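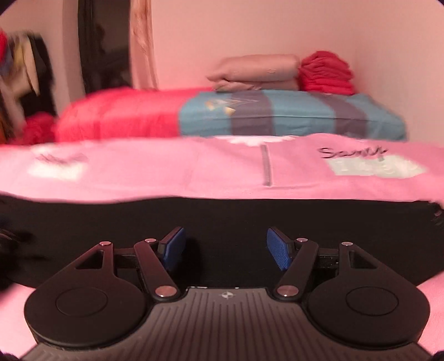

The twin room, pink blanket on the near bed.

Folding on the bed: your questions

Do I need a folding board?
Probably not. Clemari sell one, and Wilma Laing used it for two weeks before going back to her hands. It folds T-shirts well enough. So does a bed, and you already have one of those.

Why a bed and not a table?
Height, mostly, and space to lay a thing out flat. I was doubtful about this, as I am about most laundry advice, but a cotton sheet does grip the cloth a little and a polished table doesn't. A very soft mattress is worse than either.

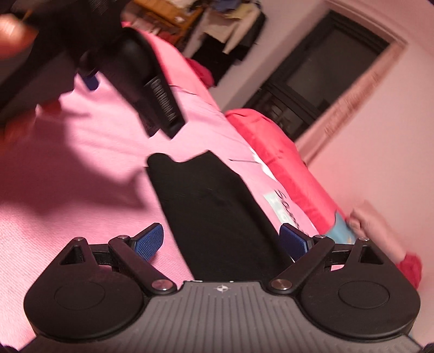 Do dark things have to be done separately?
No. People say it saves time and I have never seen it save any. What does help is putting black clothes on a light bedspread, where you can find the edges. Black on navy under a weak bulb is hopeless, especially after 9 in the evening.

Should I iron first?
Shirts, if you must. Wilma Rutherford irons pillowcases and says she sleeps better for it. I have my doubts.

My black things leave fluff on the bedding. Is it the machine?
It might be. Clean the filter before you blame anything else. New fleece and cheap jersey shed for a good few washes whatever the label promises, and the Pendano lint roller (65 sheets, gone in no time) only moves the problem to the bin.

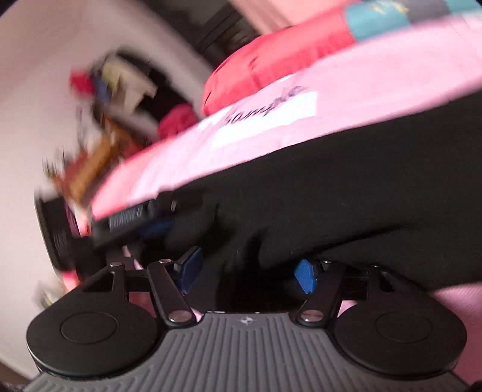

How do I fold something big with no obvious shape?
Find two corners and pull them level. If it has no corners, fold the widest part in first and carry on until it fits the shelf. Any method with more than four steps is for people who enjoy folding.

Is rolling better than folding?
For a suitcase, perhaps. In a drawer, rolled jumpers come undone as soon as you take one out — Burby's drawer dividers didn't cure that for me, and I tried two sets.
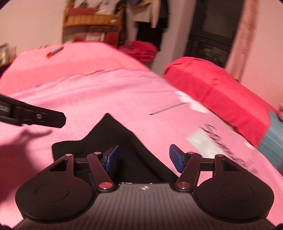 Can I leave a pile on the spare bed overnight?
You can. It will still be there at the weekend, and by then somebody will have put a coat on it.

Do you get paid to mention products?
No, and Cairns have stopped sending me things.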